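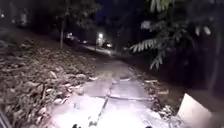 Figure 1. The night route from the robot's own view, looking up the footpath toward the street.

Teaching Jakevo to Walk Itself Home
Catriona Nisbet, with Gregor Kinnear and Ruaridh Skinner
Trelham College, Robotics Project Report
June 16, 2023

What we set out to do

Our project was to get a small outdoor robot to follow a footpath at night after being driven along it by a person. No map, no GPS route, no painted lines. You take the controller, you drive the path the way you'd like it driven, and the robot learns to copy you. The fancy name is behavior cloning, but all three of us just called it "the driving lessons" and I'm going to keep doing that here.

The robot is called Jakevo. It was already on the shelf when we started, and the name was already on it, so please don't ask me what it means. We picked the night part ourselves, which our advisor Jean Sutherland thought was a bit much for a first project. She was right, but I'd pick it again! In daylight the path looks like a path. At night you get a bright patch right in front of you, then it fades out fast, and everything past that is guesswork plus whatever streetlights happen to be in view. We wanted to know if a network trained on human driving could handle that.

The route is the footpath behind the Lennox building. It's narrow, it climbs a little, and there's a bank of dead leaves down the left side. The right side is mostly dark bushes. So the robot has to stay on a thin strip with two very different edges, and I figured that would make it easier. More on that later.

How the lessons worked

Driving was done with a regular game controller. Left stick for speed, right stick for steering. At first we let the driver walk behind the robot and look at the real path, and Gregor drove beautifully that way. Then we tried to train on his data and the results were a mess. It took us an embarrassing amount of time to see why. Gregor was steering by things the camera couldn't see! He could look over the robot, look sideways, remember where the bend was. The network only gets the front camera. It was being asked to copy decisions with half the reasons missing.

So we changed the rule. The driver sits on a folding stool at the start of the path with a laptop and sees only the camera picture, exactly what the network will see. Somebody else walks behind Jakevo with a hand near the stop button (usually Ruaridh, who has the longest legs and the warmest coat). Driving this way is much harder than it sounds. You lose all sense of how wide the robot is, and the delay over the radio link means that if you steer when you feel like steering, you're already late.

We recorded 16 drives we were happy enough to keep. I say happy enough because a few of them are pretty wobbly, and we argued about whether to throw those out. Ruaridh wanted only clean ones. I wanted the wobbles in, and I'll explain why in the next bit. After cutting out the parts where the robot was standing still, we had 2825 pairs of a camera picture and a stick position. That's small. I know it's small. Every paper we read had a lot more, but every paper we read also had more people and a budget.

The problem with driving too well

If all your lessons are perfect, the robot never sees what it looks like to be a little bit off the path, so it never learns how to get back. It makes one small mistake, ends up somewhere it has no example for, and makes a bigger one. We'd read about this before we started and nodded along, and then it happened to us anyway.

Our first trained version did fine for the first stretch, drifted left, and plowed straight into the leaf bank with total confidence. We put it back and it did the same thing again in very nearly the same spot. I'd been driving down the middle of the path the whole time like a careful grandma and had never once shown it the view from too far left.

The fix was to drive badly on purpose. We'd start recording with the robot already crooked, pointed at the leaves or the bushes, and then steer it back to the middle. The important thing is to record only the getting back and leave out the going wrong, or you teach it to go wrong! We added a button for that. Hold it down and the lesson is being saved, let go and you can do any silly thing you want. Gregor turned out to be great at this. He has a nice smooth way of coming back to center, where I tend to overcorrect and then overcorrect the overcorrection, and for a while the robot had my habit too. You could tell whose lessons were in the training set by watching it go. It was a strange feeling, seeing my own bad driving come up the path toward me.

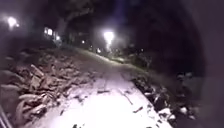

The streetlights gave us a whole separate headache. A bright lamp in the top part of the picture pulls the camera's exposure around, and when that happens the far part of the path can go almost black. Worse, we're fairly sure one of our middle versions was steering toward the brightest lamp and ignoring the ground completely. On a path that heads toward a light, that works well enough to fool you for quite a while. We caught it when we covered the lower part of the picture with a black box in software and the steering hardly changed. Not a good sign!

After that we cropped off the top of every picture before training, so the network gets the ground and not much of the sky. I'd been against cropping because I thought the lamps were useful for knowing where the path goes in the end. Maybe they are for a person. For us, taking them away was the single change that helped the most, and it was one line of code, and we could have done it in the first week.

The other thing we had to deal with was brightness close up. Right in front of the robot, the surface can get so bright it's close to plain white, and the detail goes with it. The network can't use cracks or joints it can't see. We locked the exposure by hand at the start of every drive, a bit darker than looks nice on the laptop. It made the driver's job less pleasant (Gregor complained about it a lot) but the lessons were better matched to each other, and that seemed to matter more than any one picture looking good.

About the two edges. I'd guessed that having leaves on one side and dark bushes on the other would be a gift, because the robot could tell left from right easily. It could. It also leaned on the leaf side far too much, I think since that edge has so much texture in it, and it treated the right side as a big dark nothing. Flipping the pictures left to right and flipping the steering to match is a standard trick to get double the data. We tried it, and it evened out the driving a good bit. Ruaridh did the flipping code and forgot to flip the steering the first time. We found out outdoors.

Testing

Testing took place in May, on the same path. We made 29 test runs with the final version, each one started by hand at the bottom, with a person walking behind and the stop button ready. A run counted as good if nobody had to touch anything before the top. If we had to grab the controller, it was over, even when it was only a tiny nudge. Jean set that rule and I grumbled, but it kept us from kidding ourselves.

Most of the runs were good. Four weren't. Two of those were at the bend, where the robot turned a little late and got a wheel into the leaves. One was when a cyclist came down with a very bright lamp, and I stopped it myself before it had a chance to do anything, so I can't say what it would have done. The last one I have no explanation for. It just slowed down and sat there, and when we looked at the log the speed output had gone close to zero for no reason we could find. My best guess is that it has something to do with us slowing down before we let go of the save button, so there are a lot of slow examples in there that we didn't mean to give it.

We should be careful about what this shows. It's one path. We never took Jakevo anywhere else, and I'd be surprised if it did well on a different one. We wanted to try the lane over by Beslow, which has a wall on one side, and we ran out of time because we spent so long on the walking-behind data that had to be tossed.

What I'd tell next year's group

Put the driver behind the laptop from day one. Seriously, don't even do one drive the other way, because you'll get attached to it.

Build the save button early too, and practice with it. Write down who drove each lesson. We only started doing that halfway, and I'd love to have compared one driver against another properly. Calum Haldane, who used the robot before us, had left a note in the box saying to charge the controller the night before, and we ignored it and lost an evening. So, charge the controller!

If anybody picks this up, the first thing I'd try is letting the robot drive while a person holds the controller and only steps in when it starts to go off. You'd save just those corrections and train again. We got as far as wiring that up — it's in the project folder under "takeover" — but the handover is jerky and the steering jumps when you grab the stick. Gregor thinks it needs a short blend between the two signals. The code for the blend is half written and his notes are in the same folder.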